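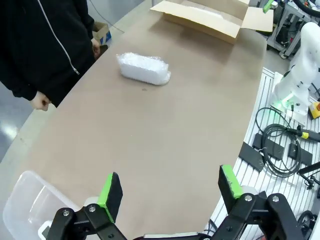
# Packing cell, second station: budget talk

Speaker: Keir Galbraith, Pliven site
7/12/26
Slot is 15 min with questions. Leave slide 3 up while people sit down.

**Slide 1. What we're asking for**

- Money for a second arm station in outbound packing, to be ordered in March.
- Say up front that the quote from Swanson is still open. Cameron has the latest version if someone wants to see line items.
- Don't get drawn into the conveyor question. Separate budget.

**Slide 2. The job**

- One item, wrapped, goes from the table into an open carton.
- Bubble wrap is the hard part. It's clear, it crinkles and it catches the light, so the vision settings for plain boxes don't carry over.
- We logged 257 picks on wrapped items and 147 on bare cartons. Dinesh will read out the miss rates. I'm not putting them on the slide until he's checked the second batch.

**Slide 3. Layout**

- Arm on the slotted bench, tan table beside it, carton at the far end of the table.
- Operator stands at the side of the table. Facilities will ask about walking space, so have the floor plan ready.
- E-stop is on the bench next to the arm. For station two we want another one on the operator's side. It's in the quote.

**Slide 4. Costs people forget**

- Gripper pads. They wear. Budget for 4 sets a year per station.
- Cable management. We left it out last time and paid for it later. Spare cable is still coiled on the bench.
- Bench hardware: brackets, plates, fasteners for the slots. Small orders, but shipping adds up.
- Training. Aston charges by the day, and travel is extra.
- Total for these items is $3,282 per station for the first year. The arm and the bench are on slide 5.

**Slide 5. Buy or lease**

- Alcides prefers a lease because the Virkach line may move buildings.
- I'd buy. We kept the first arm through one move already and the bench came with it.
- Show both columns and let them argue. Five minutes at most.

**Slide 6. What we need from this group**

- A yes or no on the pad and hardware budget today. It can go ahead without the arm.
- A name from finance for the lease comparison.
- Calum to confirm power on the north wall before we sign anything.

**If asked**

- Can the gripper handle soft mailers? Not tested.
- Can one operator cover two stations? Probably, but we haven't planned the staffing that way.
- Lead time: see page 2 of the quote. Don't guess.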